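Stirring stick

A stirring stick, also called a stirrer, a drink stick or, in older household books, a muddling rod, is a thin, straight implement used to mix a drink in the cup or glass from which it will be drunk. It belongs to the same large and friendly family as the teaspoon, the long-handled sundae spoon and the cocktail stick, and the borders between these relatives have never been very firmly drawn. Many households use whichever of them happens to be clean, and the drink seldom suffers for it.

Form and materials

The simplest stirring stick is a plain rod of even thickness, rounded at both ends so that it doesn't scratch the glass or catch the lip. More elaborate ones have a flattened paddle at the lower end, which moves more liquid with each turn, or a small bowl like that of a spoon, which allows sugar or powder to be measured as well as mixed. The upper end may carry a knob, a disc, a loop or simply a band of colour. Coloured ends are popular in homes where several people drink from matching glasses, as everyone can keep to their own shade through a long afternoon.

Wood, bamboo, glass, metal and plastic are all in common use. Wooden sticks are light and pleasant to hold but take up the flavour of strong coffee if they are used many times over. Glass rods are easily kept clean and look very handsome, although they do ask for a gentle hand against a glass wall. Metal ones last for decades and grow hot in hot drinks, as generations of children have discovered for themselves.

Length and the matter of balance

A stick should be longer than the vessel is tall, and by a fair margin. If it is too short it slips down inside and has to be fished out with the fingers. If it is a great deal too long, its weight lies outside the rim and a light tumbler may be tipped over by a passing sleeve. A stick of the right length will lean quite contentedly across the inside of the glass, with its foot in one corner of the base and its upper part resting on the opposite side of the rim, and it can be left that way between stirs.
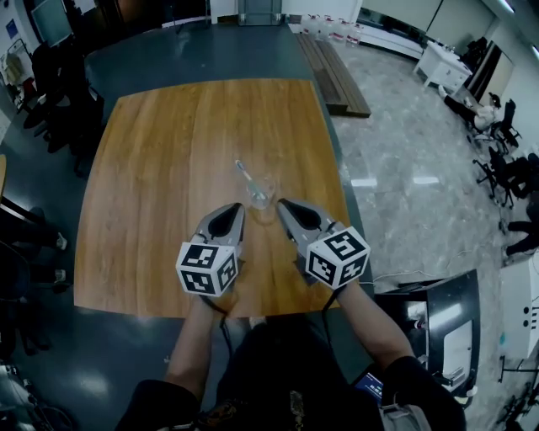 Clear glass has long been the favourite companion of the stirring stick, for the good reason that one can see what is going on. Undissolved sugar shows at the bottom as a pale drift, cordial hangs in ribbons until it is moved, and cocoa powder gathers in stubborn little islands at the top. In an earthenware mug all of this has to be guessed at, and the guess is usually generous.

Manner of use

Most people stir in circles, which is quick and comfortable but tends to set the whole drink turning together, so that the heavier grains gather in the middle of the base and stay there. Moving the stick backwards and forwards across the glass breaks this up and mixes rather better. For thick drinks such as malted milk, a slow lifting motion from the bottom is generally preferred. The other hand may steady the glass, particularly on a smooth table.

Local customs

In the hill town of Trostilberg, a glass of blackcurrant cordial is traditionally brought to the table unmixed, with the stick already standing in it, and it is thought rather forward to stir on a guest's behalf. The town's small museum of household goods keeps 2,700 stirrers of all kinds, of which 192 are glass and 671 have coloured ends - a collection best visited in November, when the cordial is served in the entrance hall.

The café Hegedűs, in neighbouring Bravdale, follows a different habit. The stick is laid beside the glass on a folded napkin, and a customer who wants a second drink places it across the rim. The café is said to get through 700 wooden sticks in a busy week, and the used ones are saved for lighting the stove.

Care and storage

Glass and metal sticks may be washed with the cutlery, though they are apt to fall through the bars of a drying rack and are better stood upright in a jar. Wooden ones meant for keeping should be rinsed soon after use, wiped, and left to dry in the open air before they are put in a drawer. A stick that has gone rough at the end can be smoothed with fine sandpaper and rinsed again.

See also

Teaspoon
Tumbler
Cordial
Drinking straw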